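3.2 Aufbewahrung persönlicher Unterlagen im Haushalt

Die Erhebung in Skostonden umfasste 437 Haushalte, von denen 169 der vertieften Befragung zustimmten. Gefragt wurde nach dem Verbleib von Briefen, Urkunden, Zeugnissen und Versicherungspapieren sowie nach der Person, die im Haushalt über deren Ordnung entscheidet. Der Fragebogen folgt in seinem Aufbau der Tundcombe-Studie, wurde jedoch um vier Fragen zu digitalen Kopien ergänzt.
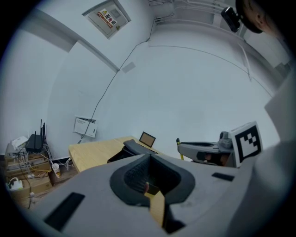 Abb. 4: Greifwerkzeug mit quadratischer Markierung, Nahaufnahme.

In der Auswertung zeigte sich eine deutliche Trennung zwischen Unterlagen mit rechtlicher Geltung und solchen mit Erinnerungswert. Erstere werden überwiegend in Ordnern und an einem festen Ort verwahrt, letztere wechseln ihren Platz bei Umzügen, Erbfällen und Renovierungen. Etwa 5 Prozent der vertieft Befragten konnten den Aufbewahrungsort ihrer Geburtsurkunde nicht angeben. Mappen und Etuis nehmen eine Zwischenstellung ein: Sie enthalten häufig beide Arten von Papieren und werden selten neu sortiert.
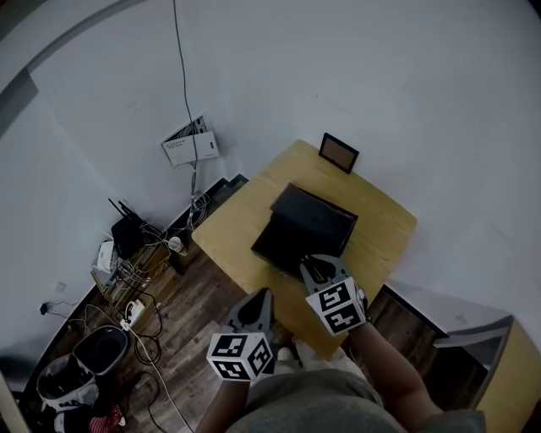
Abb. 5: Dunkelbraunes Lederbehältnis, teilweise geöffnet, auf einem hellen Holztisch.

Für die Typisierung der Behältnisse wurde das Schema nach Starell herangezogen, das Verschlussart, Material und Zugänglichkeit erfasst. Die Kategorie der offenen Ablage, die im Boström-Verzeichnis gesondert geführt wird, entfällt hier aufgrund zu geringer Fallzahlen. Angaben zum Inhalt beruhen ausschließlich auf der Selbstauskunft der Befragten. Eine Einsichtnahme in die Unterlagen fand nicht statt. Die Verteilung nach Haushaltsgröße wird in Abschnitt 3.3 behandelt.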